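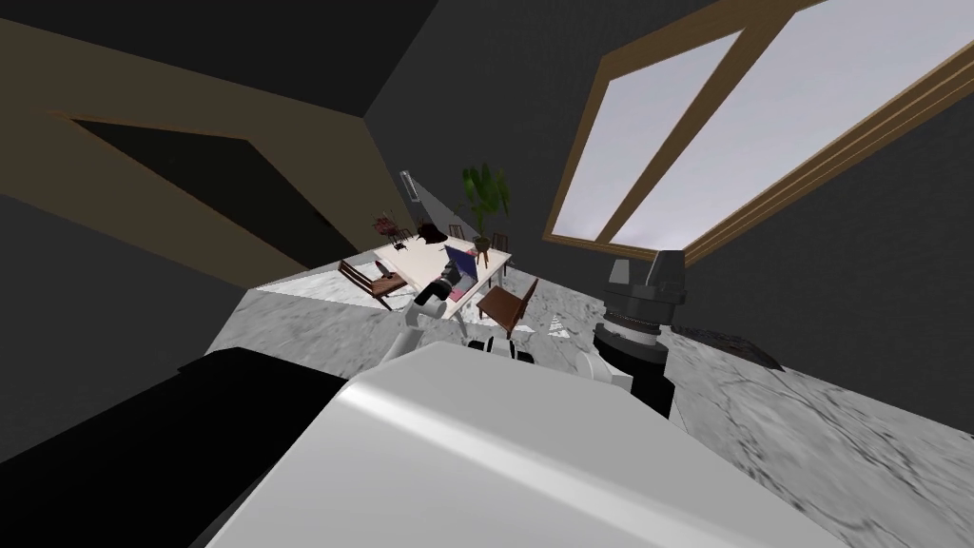 **What size Trunard cabinet does a mid-sized archive need?**

Most reading rooms and small archives are well served by the Trunard 585, which holds flat sheets up to the size of a standard county map and stacks two units high.

# Trunard 585 Flat File Cabinet

The Trunard 585 is a steel cabinet for the long-term storage of maps, plans, prints, posters, and other large paper items. It is made by Savolainen and supplied in North America through Darnska, which also provides installation, replacement parts, and training for staff.

The cabinet has 12 drawers. Each drawer runs on sealed ball bearings and opens to its full depth, so that a sheet can be lifted from the back without being bent. A hinged metal flap at the front and a fixed hood at the rear keep the corners of the sheets from curling or catching on the drawer above. Every drawer carries a label holder and a pair of recessed pulls.

## Finish and materials

All surfaces are powder coated and baked before assembly. The coating does not give off solvents after curing and may be wiped with a soft cloth and clean water. Household cleaners, wax polishes, and sprays should not be used on any interior surface. Cabinets are available in light gray, sand, and black. Other colors may be ordered in quantities of 13 units or more and require additional time for production.

## Load and floor requirements

The rated load is 100 pounds per drawer, evenly spread. Institutions that intend to stack two cabinets should have the floor reviewed by a qualified engineer before placing an order. The matching base, sold separately, raises the lowest drawer off the floor and includes four leveling feet. A cabinet that has not been leveled will place uneven wear on the runners, and the warranty does not cover damage from this cause.

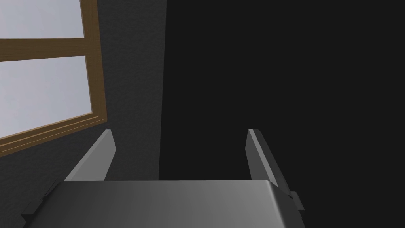 Stacked cabinets must be joined with the connecting plates supplied. An interlock prevents more than one drawer in each cabinet from being opened at a time. It should never be removed or bypassed, including during cleaning or relocation.

## Locks

A single lock at the upper right secures all drawers. Two keys are provided with each unit. Orders for several cabinets may be keyed alike or keyed separately, and this choice must be stated on the order form. Replacement keys are issued only on written request from the original purchaser.

## Accessories

- Barnik folders, acid-free, in full and half drawer sizes
- Drawer dividers, adjustable
- Closed base with leveling feet
- Flat top with raised rear edge, for sorting
- Dust covers for drawers

## Delivery and installation

Cabinets are shipped fully assembled on individual pallets. The purchaser is responsible for confirming that doorways, elevators, and hallways will allow passage. Visible damage must be noted on the delivery receipt, and hidden damage must be reported in writing within 12 business days.

Questions about specifications should be directed to Theda Seidel, Product Manager. Requests for site visits and quotations are handled by Eifion Watkins, Institutional Sales.

Specifications revised July 26, 2018. Dimensions and finishes are subject to change without notice.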